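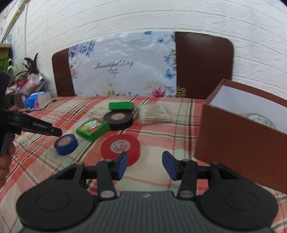 Mantel de cuadros en tonos coral, crema y verde menta, extendido sobre la mesa.

Mantelería Llanos de Bralis: valoración del servicio de equipamiento

El presente informe recoge la valoración del mantel rectangular de la serie Llanos, comercializado por la firma Bralis, tras un periodo de uso de 4 meses en el comedor del centro social de Itance. El artículo se adquirió por el procedimiento habitual de compra menor, a un precio de 149 euros el lote, servilletas incluidas.

Tejido y confección

La tela presenta un gramaje medio y cae bien por los laterales. Los dobladillos llegaron rectos y rematados, salvo en una pieza cuya esquina hubo de repasarse en el taller de costura. El fabricante atendió la reclamación por escrito y ofreció la sustitución, que no se estimó necesaria. Las servilletas, de tejido algo más fino, absorben peor de lo que cabría esperar en esta gama.

Lavado y conservación

Se han realizado 18 lavados a 40 grados, con detergente neutro y secado al aire. El encogimiento se apreció únicamente en el primero y resultó más acusado en el sentido del largo, por lo que se recomienda elegir una medida holgada. Los colores se mantienen sin pérdida relevante. Las manchas de aceite exigen tratamiento previo; las de vino y café salieron en el ciclo ordinario. El planchado es laborioso si se deja secar la prenda por completo, y conviene efectuarlo con la tela todavía húmeda. 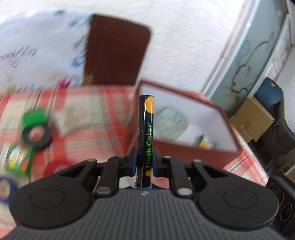 Mesa del comedor, mes de julio.

Comparación con el modelo anterior

El centro utilizaba hasta la fecha manteles Cikton, de fibra sintética. Aquellos secaban antes y apenas requerían plancha, si bien retenían los olores de cocina y resbalaban sobre el tablero. El modelo Llanos permanece en su sitio durante el servicio y resulta más agradable al tacto. En contrapartida, ocupa más volumen en el armario y alarga la jornada de lavandería.

El registro del comedor refleja 3.872 servicios en el periodo evaluado. Con esta intensidad de uso no se han observado roturas ni zonas raídas, aunque sí un ligero desgaste en los pliegues centrales.

Valoración final

Favorable, con reservas respecto de las servilletas. Se aconseja la compra a comedores que dispongan de lavandería propia. Para servicios con varios turnos consecutivos el modelo sintético sigue siendo más práctico. Sería deseable que Bralis ofreciera el mantel por separado e indicara en la etiqueta el porcentaje de encogimiento previsto.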